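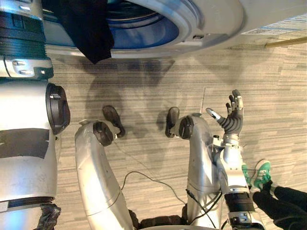 ## June 5, 2022 - laundry teleop, washer task

Peadar on the headset, Aisling spotting. Me (Finbarr) on logging and complaining.

Task is same as in February: cloth out of drum, into the basket. Black cloth only today. It catches on the door rim and just hangs there, half in half out, and the operator has a hard time telling it from the dark of the hands in the head view. Want a lighter cloth in the mix before we train on any of this.

Feet: start closer to the machine. Peadar kept leaning the torso to make up the reach and the balance controller did not like it. Two episodes tossed for that.

Right hand - palm up between grasps is a Peadar habit. Told him fine, but pick one rest pose and stick to it, otherwise the policy learns to wave. Áine wants palm down, fingers half closed. Going with Áine.

Cable on the carpet between the legs. Route it behind before anybody tries stepping. I wrote this last time too.

Spotter stays on the right side, one step back from the arm. Aisling's shoes will be in the head view whenever the operator looks down, I'm not masking them.

Numbers
- 208 demos total in the Clindton set now
- 6 new ones kept today
- 2 tossed (leaning, see above)

Latency felt worse after lunch. Restarted the Patora bridge, better for a while, then not. Enda thinks its the wifi, I think its the glove driver. Neither of us has checked.

TODO
- tape foot marks on the carpet
- lighter cloth, also a smaller one
- write rest pose into teh operator sheet
- ask Enda for the bridge logs
- redo thumb calibration, left one drifts inward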